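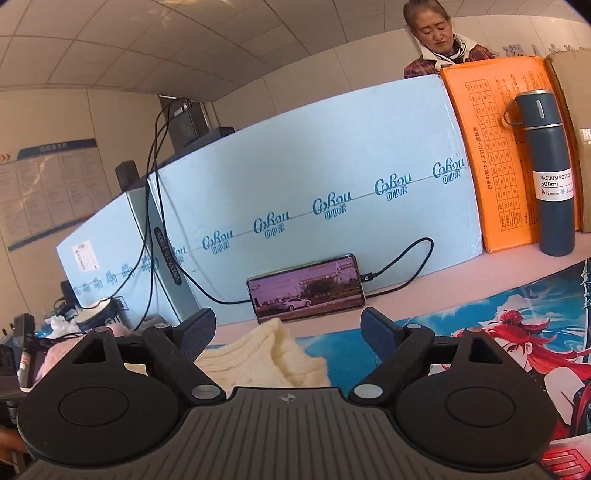

Can you put plastic takeout lids in the recycling bin in Gokport? Only if they're wider than your palm and stamped with a 1, 2 or 5. Smaller ones drop through the gaps in the sorting line and go out with the trash.

I got this from Fitriani Lumbantobing, who ran the open evening at the sorting plant on Thursday. I went in thinking I was pretty good at recycling. I came out with a page of notes and a fair bit of shame lol

So, a thread, mostly for my neighbors on Drulby Street who keep asking me in the stairwell.

Black plastic first. The optical sorter at our plant can't read it, so black trays go straight past and end up in a bale marked residue. I've been rinsing those for years!!

They also make a residue bale every time a load comes in with too much food in it. She showed us one from last month, 208 kilos, and you could smell it from the stairs.

Then bags. Please, please don't put your recycling in a tied bag. The crew doesn't open them (there isn't time, the belt doesn't stop) and the whole thing gets pulled. Tip it in loose.

Soft plastic, like bread bags and the film off a pack of toilet paper, goes to the drop-off behind the Zein market. They've got 6 cages there now and the one nearest the road is always full, so walk around to the back.

Omar Aoun asked the thing I wanted to ask, where does it all go once it's baled? The clear bottles go to a flake plant up the coast. Mixed stuff used to go overseas, and since October the city has to list the buyer for every load. The list is on the city site under "Materials out," which took me forever to find.

I've read the list. Some of the buyers are just a company name and a PO box. I wrote to Nadine Sfeir at the waste office to ask what checks they do on those and she says she'll get back to me next week. Will post what she sends.

Oh and caps! Leave them ON the bottle now. Squash it, cap back on, in it goes. I know the sticker on the bins says the opposite. The new stickers are printed, they've got 200 of them sitting in a box waiting for someone to go around.

Next open evening isn't set yet. Bring closed shoes, they turned two people away for sandals.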